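Hinojosa mill open day - quick notes before I forget it all

Got there just after 9, gates already open, parking in the field behind the dye house. Muddy. Wear boots if you go next August, it rained the whole night before and nobody had put down straw.

Sign in at the porch, they give you a sticker and a pair of foam earplugs. Take the earplugs. I put mine in my pocket like an idiot and regretted it in the weaving shed.

First stop was the yarn store. Cones floor to ceiling, smells like a barn and a candle shop at once. Guide said the cotton comes in already spun these days, the spinning floor shut years back and is now where they do the school visits. Bit sad. Old floor still has oil stains where the frames stood.

Then dyeing. They do rope dyeing here, yarn goes in the indigo, comes out green, turns blue in the air on the way up to the rollers. I could have watched that for an hour. Dip, air, dip, air. More dips for the dark stuff. The guide had blue thumbnails.

Weaving shed next and LOUD. Two kinds of loom - the newer wide ones, and 3 old narrow shuttle looms from Gritano that they keep going for the selvedge orders. The old ones shake the floor. Spare parts are a headache, they make some of their own. About 800 meters a day off one of the wide ones if nothing snaps, if I heard right over the noise.

Tea break. Ham rolls, decent coffee, ran out of milk by 11.

Finishing was shorter than I wanted. Singeing (they burn the fuzz off with a flame, very quick), then shrinking, then inspection over a lit table. The inspectors mark flaws with little colored threads at the edge. Asked what happens to the bad rolls and they go to Pladell, the outlet across the road, sold as seconds.

So of course I went to Pladell. Packed, elbows everywhere, no changing room to speak of. Offcuts by weight in big bins, jeans and pull-ons along the back wall. Cash only untill they fixed the card machine. 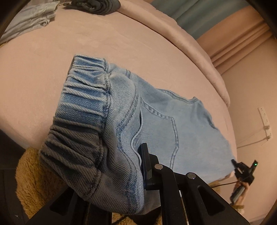 Sewing room was the last bit of the tour and the one I'd go back for. Elastic waists are harder than they look, the band gets stretched as it feeds in and has to come out even all the way round. They let us try on scrap. Mine came out wavy. The machine runs at 3000 stitches a minute and my foot was not ready for that.

Missed the talk on Gaven, the old village the mill workers lived in, becuase it clashed with the sewing. Leaflet says there's a walk, 2 miles, starts from the gate.

Bus back was late. Still had lint on my coat at home.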